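The Ullau Linen Table Runner and Napkin Set

Home / Table / Linens / Ullau runner and napkins

$482 for the full set (one runner, 20 napkins)
Runner alone: see the drop-down
In stock, ships in a padded mailer or a flat box depending on what you pick

I've been selling table linens out of the same two rooms for long enough to have opinions about hems, so fair warning, this page is going to run long. If all you want is the size chart, scroll down, it's near the middle. If you want to know why I keep reordering the Ullau when I could fill the shelf with something cheaper, pull up a chair.

I first saw this cloth on Fumiko Sekiguchi's dining table. She had eleven people over for soup and there was a runner down the middle with wine on it, candle wax on it and one entire beet. I was horrified. She was not even slightly bothered! She told me she'd been washing it every week for years, and then she made me feel the corner of it, and I went home and wrote to the mill that same night (it was late, the email had three typos in it, they wrote back anyway).

What it is

Plain-weave linen, mid-weight, washed once at the mill so it arrives already a little rumpled and soft. It isn't crisp and it never will be. If you love a runner you could cut yourself on, go look at the Wiegand damask further down the shop, which I also adore and which needs an iron, a spray bottle and a free afternoon.

The hems are mitered at the corners and stitched with a thread one shade darker than the cloth. You'd have to be looking for it. I look for it every time. The napkins have the same hem, a hair narrower, and a little hanging loop on one corner that customers either cut off on day one or write me thank-you notes about.

Colors

Oat: the one everybody buys. A warm, pale, slightly speckled neutral.

Moss: darker than it looks on most phones. Ask me for a swatch, please, I have a whole shoebox of them.

Brick: a dusty red. This one does give up some color in its first wash, so send it through by itself.

Ink: nearly black, with a blue cast in daylight. Shows flour like you wouldn't believe. Still my favorite.

Sizes

Runner, short: 16 x 72 inches
Runner, long: 16 x 108 inches
Napkin: 20 x 20 inches

The full set comes with the long runner. If your table seats six, get the short one, and let it hang over the ends by a hand's width or so. I know there are rules about this. I've read the rules and I still eyeball it.

People ask about the napkin size a lot, because 20 inches sounds enormous if you're used to the cocktail kind. It's a proper dinner napkin! It covers a lap, it can be tucked into a collar if there's crab involved, and it folds down into a pocket for silverware without turning into a lump. Which brings me to the fold, since I get asked for that too.

The pocket fold I use

Lay the napkin flat with the loop at the bottom left. Fold it in half top to bottom, then in half again side to side, so you've got a square with the four loose corners at the top right. Take the top layer only and roll it down toward the middle on the diagonal, then flatten the roll. Tuck the next layer behind it. Flip the whole thing over, fold the two sides in so they overlap in back, flip again, and slide your fork and knife in. The first one will look bad. By the fourth you'll be doing it while talking.

Washing

Warm water, any detergent without bleach. Skip fabric softener, it coats the fibers and then your napkins just push soup around. Tumble on low and take them out a bit damp, or hang them. I smooth mine flat on the counter with my palms and call that ironing.

Expect it to shrink a tiny bit more in the first couple of washes. The sizes up above are measured before you wash it, so if you're fitting it to something exact, leave yourself an inch.

For red wine: cold water from the back of the stain, right away if you can stand to leave the party. For wax: let it harden, chip off what you can, then brown paper and a warm iron. For beets: ask Fumiko.

What goes on top of it

I am a little bit of a fanatic about keeping the rest of the table simple once there's a good cloth on it. A low bowl, some bread, whatever glasses you own. For breakfasts and brunches I skip the platters altogether and bring everything out on a tray, bread and the sweet stuff together, so people can pass it along or park it at the end of the table. A patterned tray looks lovely against the Oat, especially a small faded floral. On the Ink I'd go plain. Give yourself some bare table on either side too, the runner doesn't have to have something standing on every inch of it.
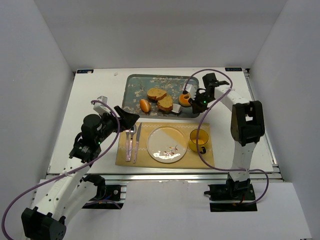 Questions I get in the inbox

Can I buy extra napkins later? Yes, in fours. The dye lots do shift a little between batches, so if you're fussy (I am fussy) buy your spares up front.

Do you do custom lengths? Up to 160 inches, in Oat and Ink only. Vilgot Blomqvist sews those for me one at a time and he is slow and wonderful. Allow 26 days. He closes his workshop for all of June, so anything ordered at the end of May waits for July.

Is it the same cloth as the Clendska tea towels? Same mill, heavier yarn in the towels. The colors are close enough to sit in one kitchen together but I wouldn't call them a match.

Will it work on a round table? Sort of. Two short runners crossed in the middle look great, one long one looks like a sash. The Ikico round cloth might suit you better and it comes in a near cousin of the Moss.

Can I see it before I buy? Swatches are free, up to three at a time, and I put them in the mail myself. If you're nearby, ring the bell after 10 in the morning and I'll pull the big ones off the shelf for you.

Shipping and returns

Orders leave here within two working days. You have 40 days to send anything back as long as it hasn't been washed. Brick that's been washed with your white shirts is between you and your shirts, I'm sorry, I did try to warn you up there in the color section!

Custom lengths can't be returned unless there's a fault in the sewing. If there is, send me a picture of the hem and Vilgot will fix it or make you a new one, your choice.

Gift wrap is a cotton ribbon and a handwritten card. Put your message in the notes box at checkout and keep it under a few lines, my handwriting gets worse as it goes.

Choose your color
Choose your size
Add to basket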